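Comparing two finger sets on a two-arm handover

Before you decide which fingers to leave on your arms, run the same handover with both sets. One arm holds a part, the other takes it. It needs a clear table, two arms facing each other and one afternoon.

1. Park both arms at home and clear the table. At the Folton bench we leave only the part we are going to pass.

2. Fit the long flat fingers on the giving arm and the tapered ones on the taking arm. Tighten the bracket screws by hand first, then with the key. Check that the cable loop at each wrist has enough slack for a full turn.

3. Put the part in the giving gripper and close it at low force. Plug adapters are good for this. They are hard and boxy, and the prongs show you right away if the part has rolled.

4. Bring the two grippers to the same height over the middle of the table, with the taking gripper open. Stop short of contact and save this pose in the controller as your start point. 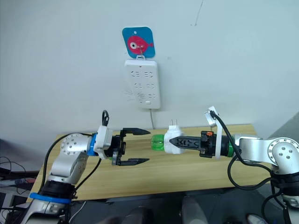
5. From the saved pose, move the taking arm in at 40 mm per second. Close, wait for the force reading to settle, then open the giving gripper. If you open too early the part tips, and you will have to start that run over.

6. Do 12 runs, then swap the finger sets between the arms and do 12 more. Do not change the speed or the closing force between sets.

7. Write down drops, tilts and clean passes in separate columns. A tilt still counts as a pass on most score sheets, but it matters if the next step is plugging something in.

The score sheet we use was made by Perihan Gündoğdu at Brillholm and fits on one page. Log the finger set at the top before the first run. We forgot to once in March and had to repeat the whole set.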